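Ticket: subtitles drift and then drop out, feature "Gredodora"
Status: closed
Site: Ano, screen 3
3 min read

Reported at the end of the evening show. The feature started clean, picture and sound fine. Subtitles were on time for the first reel. By the second they were coming up late, and from the start of the fourth they were gone. The house let the film run to the end. Refunds were given to people who asked.
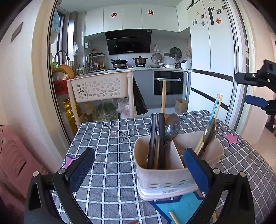

Photo: Tveit

First check, next morning. Played reel one from the server and watched the subtitles against the dialogue. In sync. Skipped to reel four. No subtitles. Restarted the server, same result. Played last month's feature, also subtitled, and it ran normally all the way through the section I tried. That pointed at the package for this film and away from the projector.

Second check. Looked at the playlist. Two versions of the feature had been loaded, the original and a version file that came later on its own drive. The show had been built from the later one. The version file should replace the subtitle tracks and take everything else from the original. Ran a verify on both. The original passed. The version file passed too, so I lost most of an hour to the idea that the drive was fine. 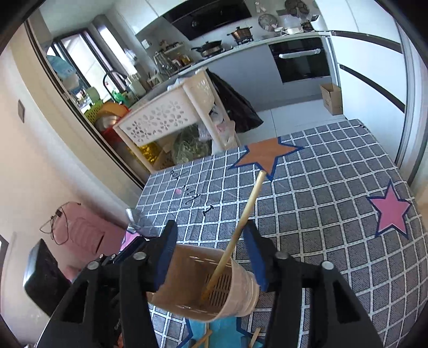
The drive was fine. The timing in the subtitle files was not. They had been made against a 25 frame master and the picture is 24. On reel one it hardly shows, as there is little dialogue before the titles. Called Gado, who handle delivery for the distributor, and they asked for the server log from 80 minutes in. Sent the whole log. It had the same warning written 400 times, all of them for a subtitle event past the end of its reel.

Gado confirmed that the wrong set had gone out. They had one other report, from a festival. A new version file was promised for the afternoon.

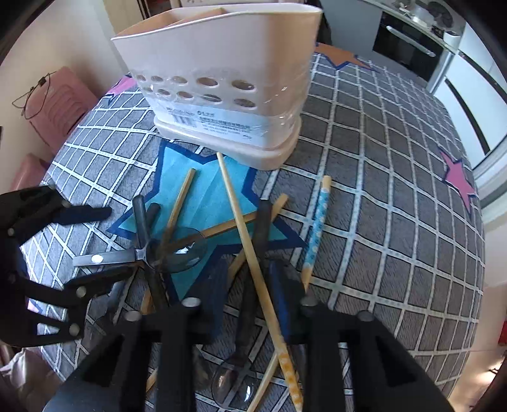 Utensil caddy, sticks and spoons on the star cloth.

New file arrived by download at 2:40 p.m. Ingest stopped at 50 percent. The server was short of space, so I removed old trailers and the expired features and started again. It finished on the second try. Deleted the bad version, rebuilt the playlist from the new one, checked the key. The key covers both.

Ran all of reel two and the first part of reel four with sound. Subtitles on time in both. Spot checks in the last reel also good, including the song, where the lines are in italics.

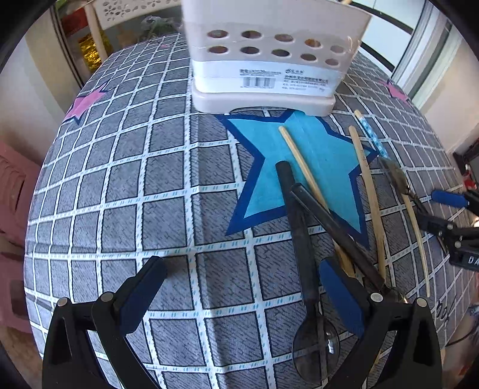

Spoon on the tablecloth.

Evening show ran with no faults. Left open overnight in case the late show had trouble. It did not.

To do: clear expired features every month. Check subtitles in a late reel before any first show. Keep the Gado log until the run ends.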